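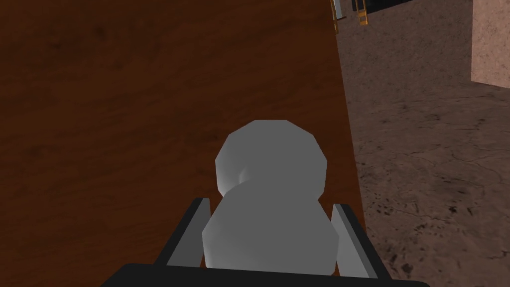
### 4.3 What the task scores leave out

Claims that household manipulation is nearly solved rest mostly on simulated chores, and our own results should be read with the same doubt. In the Kakorach suite a policy is scored on whether it reaches the end state within 500 steps. How it gets there is not scored. An object that is shoved, dropped and picked up again counts the same as one that is carried cleanly.

Caruso and Cattaneo reviewed the successful runs by hand and rejected over a third of them. Their main complaint was contact: fingers sank slightly into surfaces, or an object stayed put in a grasp that no real hand could hold. Figure 3 gives two wrist views from the simulator.

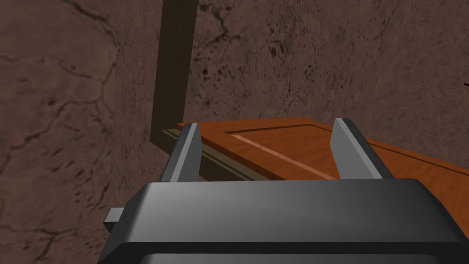
**Figure 3.** Wrist views in simulation. First view: a pale two-lobed object between the fingers, with a brown wooden surface behind. Second view: the open gripper at an orange wooden panel.

Panels and doors were the weaker group. Of the 11 chores we kept, four involve a hinge or a slide, and the Trerkico baseline did poorly on all of them once starting poses were varied. Retuning the friction values raised the scores, but we do not count this as progress, as the new values were picked by looking at the scores.

Huaranga has argued that such faults wash out with more training data. We found no sign of it. Until the same policies are run on real cabinets, with real wear and sticky hinges, we would not call any of these chores done.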